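Is paying extra for a "full coaching staff" at an under-12s football club worth it?
Posted in Grassroots Football, 16 February 2018

My son has been offered a place at Clarngate Juniors. Fees are £500 a season, against £40 a month where he is now. The main selling point is that each age group gets 3 coaches: a head coach, a goalkeeping coach and somebody called a performance lead. His current team has one dad with a bag of balls and a badge.

I went to the open evening and came away none the wiser. There was a lot said about pathways and very little about what happens on a wet training night. They also said the staff had "professional backgrounds", and when I asked which clubs, I got told it varied. Has anyone paid for one of these set-ups and seen a difference? He enjoys his football and is decent, no more than that.

touchline_grump
We did two seasons at a place in Worninmont that was sold the same way. On paper there were 3 coaches. By December it was one coach and a lad of sixteen putting the cones out, and the goalkeeping man was shared between 6 teams. Ask how many sessions each of them has turned up to this season. If they can't tell you, I'd keep the money.
"Professional backgrounds" can mean he was released at fifteen. He may still be a very good coach, but I wouldn't pay more for the phrase.

Bae
My daughter loves her club and they have loads of coaches, so I'd say go for it. Kids need pushing at that age.

leftfooted_in_brarnel
I coach, so take this with whatever salt you like. More adults helps if they split the group up and everybody gets more touches of the ball. Often they don't – one talks and the others stand with their arms folded. Go and watch an ordinary session, not the open evening, and see how long your boy would be standing in a queue.
I'd also want to know who picks the team. At my last club the head coach ran training and somebody else chose the side on match day, and the children got told two different things about where to play. The parents found out before the coaches did.
Get the refund terms in writing too. £500 is a lot to lose if he's had enough by Christmas, and clubs are oddly vague on that until you ask.

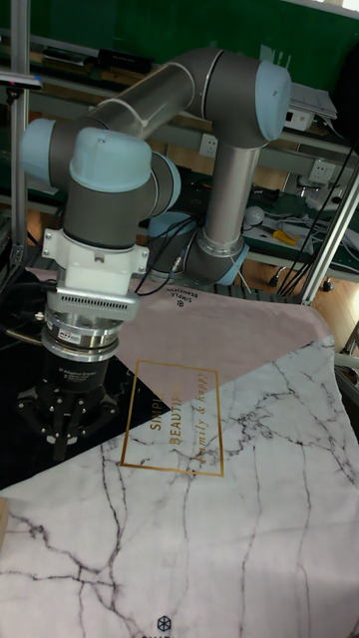 Can I ask to see a coach's qualifications before I pay?
Ask the club secretary, who should be able to tell you what badge each coach holds and whether their background check and first aid are up to date. A club that gets huffy about it has told you plenty – I'd look elsewhere.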